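Stopping at the right moment

I have spent most of March trying to teach a simulated robot to stop. Starting was easy. Starting has been solved in our corner of the corridor since the autumn, and there are plots to prove it. Ask the policy to reach for a thing on the table and off it goes, full of purpose, and then it keeps going, or it hovers, or it has a small think and begins the whole reach again from the top.

The method is called Ekell, after a village I once waited for a bus in. The idea is dull enough to fit on a napkin. The policy gets a second output which guesses how much of the current reach is left, as a number between nought and one, and when the guess falls under a threshold the arm hands over to whatever comes next. The guess is trained on the same demonstrations as everything else. No extra labels, since you can read the answer straight off the length of each clip.

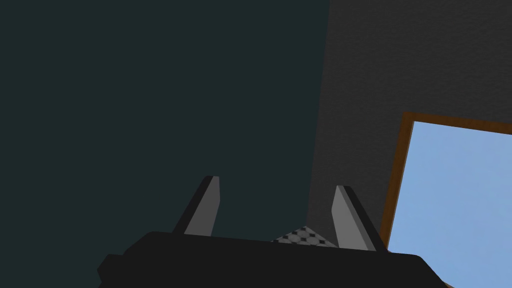
The trouble is that the number depends heavily on what the wrist view has to go on. With the table well in sight the guess falls in a nice straight line. Swing the wrist up towards the walls and it goes flat, then leaps, then sulks. For a fortnight I took this for a bug in my own code, which was a fair bet on past form, but the code was innocent. The demonstrations hardly ever look away from the table, so the poor thing had never had to guess how far along it was while facing plaster.

So we did the obvious and randomised the starting poses. We have 2 training sets, one with the tidy starts and one with the arms begun at silly angles, and 1,000 clips in each. The rooms come out of Stisundale, our scene builder, which puts together walls, windows and clutter according to rules I no longer fully remember writing. Its taste is its own. I have seen it pair bathroom tiles with office furniture and feel nothing.

The silly angles helped. On 300 held-out reaches the flat patches in the guess mostly went away, and the arm stopped at a sensible place far more often. It also got slower, and I haven't found out why. My favourite theory is that it has learned to be unsure of itself, which would make it the first of my projects to take after me.

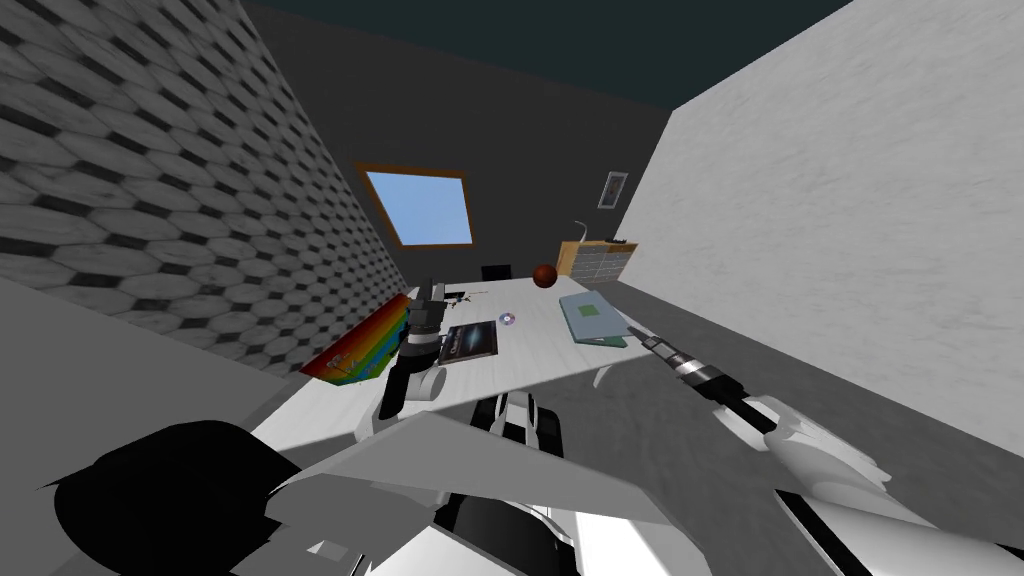
Vol. 3, No. 2

Two arms make everything worse, naturally. Each keeps its own guess, and the handover waits for both, so one dithering arm can hold up the other for as long as it likes. I tried taking the lower of the two numbers and got barging. I tried the average and got a sort of polite barging. What works best so far is to let each arm see the other's guess as an input, a trick borrowed from Blöndal, our older code for lifting trays.

The full head and body view matters more here than I expected. Take it away and the wrists alone do badly on anything flat, books especially, where the last bit of the approach looks much like the bit before. Put it back and the books are fine. Round objects seem not to care either way.

Wutine, the machine under my desk, is now running the whole lot again with a lower threshold. It should finish on Friday, unless the fan starts making that noise.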